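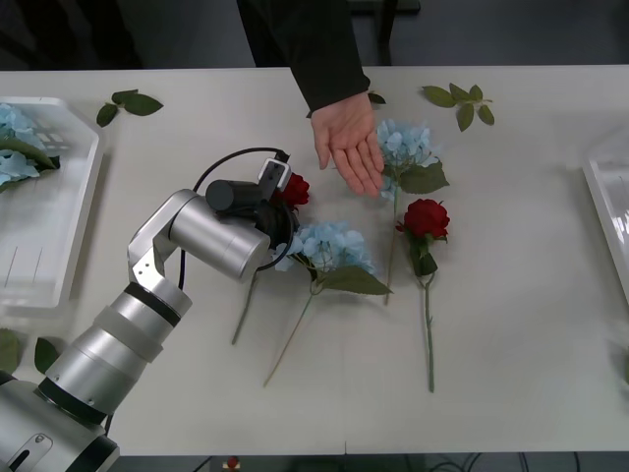

The case against sorting artificial flowers by color

Most written advice on storing artificial flowers says to sort by color. I think this is wrong for anyone who keeps more than a shoebox of them, and I would like to set out why, along with the method I use in its place.

My stock is 828 stems, bought over several years for window displays and table work. Until last October it was sorted by color, in bins labeled red, pink, white, blue, yellow and green. The system looked good on the shelf. It performed badly in use, for reasons that have to do with shape.

Take a red rose and a blue hydrangea. The rose is a compact bloom on a long, thin stem. The hydrangea is a wide, rounded head made of many small florets, and its weak point is the join between each floret and the head. A rose stored among other roses lies flat and parallel and takes up little space. A hydrangea stored under anything at all loses its outline, and florets begin to detach. Color tells you nothing about either problem. A blue hydrangea and a blue delphinium share a bin under the color rule and have opposite storage needs.

The second fault is mixed color. Variegated and two-tone stems have no correct bin. Over a season I found 63 stems filed in a place where I would not have looked for them, nearly all bicolor or faded. Fading matters here. A dye that shifts from pink to cream moves the stem into another category without anyone touching it. Head form does not drift in this way.

I sort by head form first, then stem length. Color comes third, and only within a bin. Flat and spray forms are laid in layers. Round, dense heads such as hydrangea and peony are stored one layer deep with the stems all running the same way. Single firm blooms are bundled at the lower stem with a soft tie, heads staggered by the depth of one bloom.

Loose leaves are a separate matter. They come off in handling and most people either throw them away or push them back onto whatever stem is nearest. Both are mistakes. A leaf on the wrong stem is visible from across a room. I put detached leaves in a shallow tray of their own and refit them at the end of a session, when the stems are all out and can be compared.

The sorting surface should be long and plain. White is best, as dark foliage and small dropped parts show up on it at once. Trays go at the ends so the middle stays open. A stem needs its full length of clear table to be judged for bends, and a crowded surface hides them.

Nilmini Khondokar, who dresses windows for Clasard, disagrees with me. Her argument is that clients ask by color, so retrieval should be by color. That is a fair point for a rental stock of 200 stems. At over 1000 it would fail, in my view, and a written index handles the color request better than a bin does. Mine is one sheet per bin, listing colors and quantities, taped inside the lid. Updating it takes a few minutes after each job.

The conversion took me two evenings. Start with the round heads.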